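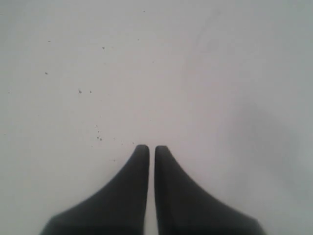

Goketti Work Surface 1719
Matte off-white top for benches, packing stations and sorting tables

Item no. 1719-32
Supplied by Porevard

The Goketti 1719 is a flat replacement top for use on an existing frame or cabinet base. It is made for stations where small parts, paper goods or light-colored fabrics are laid out and need to be found again quickly. The color is a pale off-white with a low sheen. Under cool daylight tubes it reads slightly gray; under warm lamps it shifts toward cream or a faint pink. Order a color chip if the top has to match an adjoining one.

Construction

The top is pressed as a single panel with the same facing on both sides, so it stays flat when the humidity in the room changes. All four edges are sealed at the factory. The long front edge is eased to a 2 mm radius. There is no printed grid, border or logo on the working side.

Thickness: 32 mm
Front edge radius: 2 mm
Finish: matte, both faces
Color: off-white
Rated load, evenly spread: 300 lb
Mounting: from below, wood screws or threaded inserts

The load rating applies to a top supported along both long sides. For a frame with corner posts only, fit a center rail before loading the top to its rating. Point loads such as a small vise or an arbor press should sit over a rail and be bolted through.

Surface wear

A matte facing hides glare well and hides marks less well. Fine specks and short scuffs will show on a pale top sooner than on a gray or wood-grain one, and they show most when the light comes from the side. This does not affect flatness or cleaning. Where appearance matters, use a desk mat under any item that is dragged.
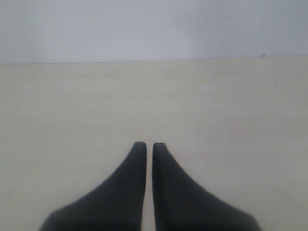
Tops that have been in service for a while can be turned over, as both faces carry the same finish. Remove the screws, lift the top clear of the frame with two people, turn it end for end and drill new pilot holes. The front edge radius is on the upper side only, so a turned top will have a square front edge unless it is routed again.

Cleaning

Wipe with a damp cloth and a little dish soap, then dry. Pencil and rubber marks come off with a white eraser. Isopropyl alcohol is safe for ink and adhesive residue. Do not use scouring powder, steel wool or melamine sponges; these polish the facing and leave shiny patches that cannot be made matte again.

Fitting

Check the frame with a straightedge before mounting. Shim low corners at the frame and tighten the screws by hand. Leave the top in the room overnight, flat and out of its wrapping, before it is fixed down. Screws should enter the top by no more than two thirds of its thickness.

Compatible bases

Henriques fixed-height frame, all widths
Henriques crank frame, with center rail
Gromov cabinet base, single or double

Older Gromov bases with a raised rear lip need the lip removed or the top notched. Porevard can notch the top before shipping if a drawing is sent with the order.

Ordering

Sold singly. Screws are included, inserts are not. Cut-to-size tops are sealed on the cut edge and cannot be returned. Stock sizes leave the warehouse every Tuesday on a pallet, corners protected. Inspect the corners before signing for delivery.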